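The drawer that would not let go

Stirkden's household robotics program spent much of 2020 on a task most people complete without thinking: opening a bedside drawer, reaching in, and closing it again. In February, during the 394th run of that task, the arm stalled with its fingers inside a drawer and kept pushing. The drawer front gave way at one corner. No one was hurt, and the cabinet was worth very little, but the laboratory suspended all contact work the same afternoon.

The review that followed was led by Eun-ji Ki, who is responsible for safety at the program's Nadelby site. Her report, circulated to partner laboratories on Wednesday, December 30, 2020, runs to 130 pages and gives most of them to a fault that lasted a few seconds.

The direct cause was a disagreement between two parts of the control software. The planner, known within the program as Rumer, had recorded the drawer as fully open. The drawer had in fact rolled partway back on its runners, as inexpensive drawers on an uneven floor will do. When the arm moved to withdraw its hand, it followed a path that would have been clear a moment earlier. The gripper met the inside of the drawer front and the controller, reading the resistance as friction, increased its effort.

A force limit had been set for exactly this situation. It was switched off. An operator had raised the limit a week before to deal with a stiff handle, and a later software update treated the changed value as invalid and discarded it. The update did not restore the original setting, and the start-up screen showed a green indicator regardless.

"The indicator reported that the safety module was running," Ms. Ki said. "It did not report that the module had nothing to enforce. Our staff relied on it in good faith."

The emergency stop worked as designed. Ye-seo Bang, the operator on duty, pressed it as soon as she heard the runner crack. She told the review that she had first taken the sound for the ordinary noise of the drawer, and that the arm's movement gave little warning because it was so slow. The report makes no criticism of her conduct. It does note that the stop button was mounted on the far side of the work area, and recommends that it be within reach of the operator's chair at every station.

Three other changes have been made. The arm now checks the position of a drawer again before any withdrawal, and halts if the drawer has shifted. Force limits can no longer be altered without a second person's approval, and a missing limit prevents the arm from starting. Finally, each station must complete 100 supervised cycles after any software update before unattended work is permitted.

The last of these has proved the least popular. Researchers at Yoo, the program's partner in gripper design, argued in their written response that the requirement would discourage small corrections to the software, some of which improve safety. Ms. Ki accepts that the concern is reasonable — the rule will be reviewed after a year — but she has declined to relax it in the meantime.

Supervised drawer work has since resumed at Nadelby, at reduced speed. Operators keep a written log of every stop, including those that appear trivial, and the entries are read at the start of the next shift.

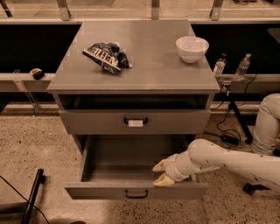 Unattended work remains suspended, and a decision on it will be made once the partner laboratories have replied to the report.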